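FOR IMMEDIATE RELEASE

Prateo Opens Calla, a Free Credit Registry for Independent Filmmakers and Musicians

WILLVILLE, Friday, December 15, 2023 — Prateo is delighted to open the doors of Calla, a free online registry where independent filmmakers, musicians and podcasters can record who made what, who owns which part of it, and who to call when somebody wants to use it.

Anyone who has tried to clear a song for a short film knows the trouble. The band broke up, the label's phone number is dead, and the one person who might say yes moved away and changed email addresses. Calla gives each work a public page with the names of its makers, the share each one holds, and a working contact. The page stays up for as long as the makers want it there, and they can change it whenever a share is sold or passed on.

The registry was tested from September onward with 34 independent artists and small labels, who entered 300 works between them. The works ranged from full albums to a set of train station recordings that a sound artist had kept on cassettes (those have already been asked for by a student director!).

"I have wanted this to exist for years," said Rochelle Mercado, director of Calla. "I used to spend whole weeks hunting for a drummer who owned a quarter of a song. When our first test user got a request through her page and answered it the same afternoon, the whole office cheered, and then we all went back to fixing the search box, which was still very slow that day."

How it works

A maker opens an account, enters the title of the work, and lists everyone who had a hand in it. Each person on the list gets a message and confirms his or her share. Once all the shares are confirmed, the page goes public. If one person disagrees, the page is held back and everyone involved sees the note explaining the disagreement. Prateo doesn't decide who is right, but it does keep a dated record of what each side has said.

People looking for permission can search by title, name, year or type of work. They send their request through the page, and it goes to every owner at once. Owners have 30 days to reply before the request closes, and they are free to set their own price or charge nothing at all. Prateo takes no cut of any deal.

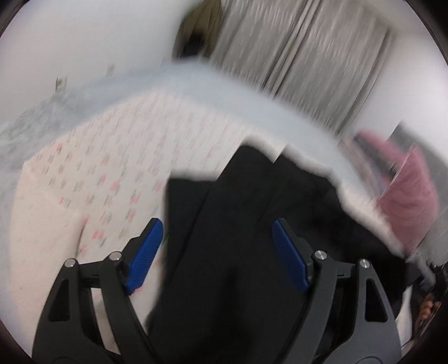 Does adding a work to Calla replace registering its copyright?

A Calla page is a public record of credits and contacts only, so makers who want to register a copyright still need to do that separately with the copyright office.

Calla is open to makers of any age, though those under 18 need a parent or guardian to confirm the account. Older works are welcome too, including ones released on labels that have since closed.

The next piece of the project, called Zamora, will let film schools and community radio stations enter whole back catalogs in one go. So far 49 schools and stations have asked to take part, and Prateo will begin with the smallest collections.

Mercado and her team will show the registry at an open evening at the Prateo office in Willville. Admission is free, and visitors are welcome to bring a work they would like to enter.

About Prateo

Prateo builds tools for people who make and share creative work. The company is based in Willville.

Press contact: Rochelle Mercado, Prateo, Willville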